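Getting a musty smell out of polyester sports tops

Posted in Laundry and Fabric Care

My running and five-a-side tops come out of the wash smelling fine, but within ten minutes of putting one on the smell is back. They are all polyester. I wash at 30 with an ordinary liquid and a capful of softener, and they dry on an airer in the spare room. Cotton T-shirts from the same load are fine. I have tried a longer cycle and a second rinse and neither did much. Is there a way to sort this out or do I have to replace them? The machine is a Falen, five years old, if that matters.

funar_lane

Stop using the softener. It leaves a coating on polyester which holds on to body oils, and the smell comes from the bacteria living on that. Most care labels on sports kit tell you not to use it anyway.

To clear what is already there, soak the tops in a bucket of cool water with a cup of white vinegar for an hour, turned inside out. Tip that away and rinse them well, then wash as normal with no softener. Don't put vinegar in with bleach or anything containing bleach. You may need to do the soak twice for the worst ones, and the underarms usually take longest.

Use less detergent as well. People tend to pour in extra when clothes smell, and a short cycle can't rinse it all out.

Kashyap81

Mine did this and I just bought new ones. Wundier do cheap ones.

tallboy_wash

Agree with Kashyap81 about the softener, but I would look at the machine too. If you only ever wash at 30 you get a build-up in the drum and behind the door seal, and that ends up back on the clothes. Run it empty on the hottest cycle once a month. Pull the seal back and wipe inside the fold with an old cloth, and take the detergent drawer right out and scrub it. Clean the filter while you are down there.

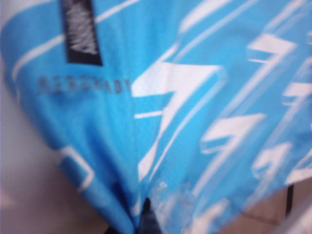
The other thing is how long they sit about before they are washed. A damp top left in a kit bag overnight is half the problem. If you can't wash it the same evening, hang it over the bath so it dries out, and put it in the basket the next day. I play on a Tuesday and don't run a load until the weekend, and that has been enough to stop it.

Drying matters too. A spare room with the door shut is slow, so open a window or put a fan near the airer, and leave a gap between items. Don't be tempted by the tumble dryer on high - it can shrink polyester or spoil the print, and any smell left in the fabric seems to get harder to shift afterwards.

Sports detergents do work but I only use one every few washes, as they cost a fair bit more.

marrowfield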